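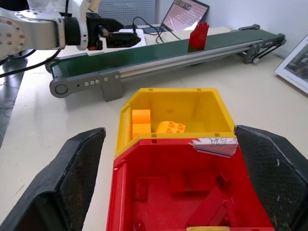
Figure 1. Two-arm conveyor cell, seen from the wrist of the second arm: red block on the belt, bin with orange blocks on the table.

Unit 9: Working rules for a shared conveyor cell
Course notes, revised 22 Jan 2025
Kanako Imai and Menaka Saha

Scope

These notes cover how we set up and run a cell in which two arms work at one belt. They apply to the bench exercises in this unit and to the project work that begins in April. They do not replace the risk assessment. Each group writes its own, and Anoma Herath signs it before the arms are powered.

The standard most of you will meet first is ISO 10218, which deals with industrial robots and the systems built around them. ISO 12100 covers risk assessment for machinery in general. Read the scope section of each before the next session. You will not be asked to recite clause numbers, but you should know which document to open.

9.1 Zones

Divide the bench into three zones and draw them on your cell plan.

Belt zone. Everything the belt can carry a part to, including both ends. Pulleys and drive belts count as in-running nip points. In Figure 1 the drive belt loops around its pulleys at the far right end. Mark a point like this on the plan even when the motor is small. Keep sleeves, lanyards and loose hair away from it.

Shared zone. Any space both grippers can reach. Only one arm may be in it at a time unless your program has an interlock that has been tested and logged. A delay in the code is not an interlock.

Bin zone. The space over and beside each bin. People may put a hand here only when both arms are stopped and the stop has been confirmed on the screen.

9.2 Cables

Arm cables should hang with enough slack for the full range of the wrist, and no more than that. Move the arm by hand or at low speed through its range and watch the cables the whole way. They must not cross the belt at any point.

Cables from laptops and power strips should run behind the conveyor and be held down where they pass within reach of an arm. Look again at the back of the bench in Figure 1 and trace where the black cables come down on to the table. For your own plan, draw each cable as a line from plug to device. Groups usually forget the laptop.

9.3 Parts and bins

Blocks are used in this unit because they stack squarely and can be swapped quickly. The same rules would apply to a real part.

a. Record how each part is presented. A tall stack standing on end and a flat block with its studs up need different grasps, and should be listed separately even when the color is the same.
b. Place the bin square to the table and mark its corners. A bin that has moved is the most common cause of a failed pick in our logs.
c. Label the bin in block capitals, with the group name and part code. Put the label where fingers will not rub against it. Handwritten labels are fine if another group can read them.
d. Check the inside walls. A part resting against a wall leaves no room for the finger on that side. Change the approach angle or move the part. Do not increase the grip force.
e. Inspect finger pads before each run. Replace a pad that is torn or lifting.

9.4 Speed and stops

For this unit the arms are limited to 70 percent of the course speed setting. During teaching, use the reduced speed mode and keep one person at the stop button. That person does nothing else – no laptop, no notes.

Test the stop at the start of each session, once with the belt running and once with an arm moving. Write both results in the log. After any stop, find out why it happened before you reset.

9.5 A worked case

Last year the Zirkuvby group ran 113 picks from belt to bin and reported a clean result. Orla Tully read the log afterward and found that the bin had been shifted twice by hand while one arm was still enabled. The picks were good and the run was rejected. The group repeated it with marked corners and a confirmed stop before each bin change, which added some nine minutes.

Read the Zirkuvby log in the course folder and note the first line at which you would have stopped the run.

9.6 To hand in

One cell plan per group, with the zones, cables and nip points drawn.
One part list, following 9.3a.
The stop test log, signed by the person who held the button.

Send questions about the log format to Sumaiya Samarakoon. Plans go in the tray outside the Heltum lab.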